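I wanted to write this in June and then the planner work took all my time, so some details come from my notes and not from memory.

The problem was in the pose stream. When we record with the hand-held grippers, each gripper carries a triangular plate with reflective dots, and the tracking software gives us the position and the rotation of this plate. Our logger, Posunance, writes them to disk together with the opening of the jaws and the pictures from the head camera. Later another program converts the poses of the plate to poses of the fingertips, and this is what the policy learns from.

For a long time I believed that this chain was correct. The replay in Batness looked smooth, the curves looked smooth, and the errors were small in every report. Then Constanza Gaete asked me why the right fingertip goes through the table in one of the recordings. It was a short moment, only a few samples, and I had never looked there.

My first idea was a bad calibration, so I repeated it. The fingertip still went through the table, in the same place of the same recording, only a little less deep. My second idea was the filter. I had added a low-pass filter to the rotation because the raw values were noisy when some dots were hidden by the hand. I had filtered the quaternion by its components, and I had not checked the sign.

Everybody who works with rotations knows that q and -q are the same rotation. I know it also, I have explained it to students. But the tracker is free to change the sign from one sample to the next, and if you average across this change you get a number close to zero, which you then normalize into a rotation that has no meaning. Most of the time the sign did not change, so most of the time my filter was fine.

The correction is short:

```python
def align_signs(q):
 q = q.copy()
 for i in range(1, len(q)):
 if np.dot(q[i], q[i - 1]) < 0:
 q[i] = -q[i]
 return q
```

This must run before the filter and also before the resampling. I put it at first only before the filter, and Iara Valdebenito found in her review that the resampling step comes earlier in the chain when the head camera is the reference clock. So I moved it to the reader, where the data enters the program, and now no later step has to think about it.

I converted all the old recordings again. There were 90, and 88 gave clean fingertip paths. The other two still had jumps, and these were real: the tracker lost the plate and came back with a different solution. For such cases I wrote a simple check. It compares the angle between neighboring samples with a limit, and if the limit is passed it marks the segment and refuses to export it. I prefer that the program refuses. Before, it repaired the gap with interpolation and printed a warning, and the warning was on some line after the first 1,000 lines of the log, where I have never in my life read anything.

There is still one thing that I do not like. The time offset between the tracker and the camera is estimated once, at the start of a recording, from a quick opening and closing of the jaws. If a clock drifts during a long take, we do not see it. Iara proposes to repeat the gesture at the end and compare the two estimates. I think she is right, but then the operators must remember to do it, and the converter must cut this part away -- otherwise the policy will learn to finish every task by clapping.

In Posunance 2 I want to make these changes:

- the sign alignment in the reader (done)
- export refuses a segment with a jump (done)
- second estimate of the offset at the end of the take
- table height saved with each recording, so Batness can show in red when a fingertip is under it

The last one is my favorite. It is a very stupid test, only one comparison, and it would have found my mistake on the first day. Givotard, our planner, already has the table as a plane in its collision model, so I only need to read the same file.
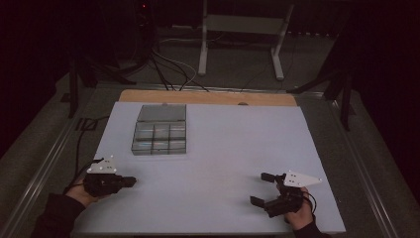
*Bimanual Manipulation Software Group, Olivares Lab*

With the organizer box task I am using a white board on the table, and its top surface is the height I save now. The wooden panel under it was the old reference, so please do not mix the old table file with new recordings. I will put both files in the repository with clear names when the converter branch is merged.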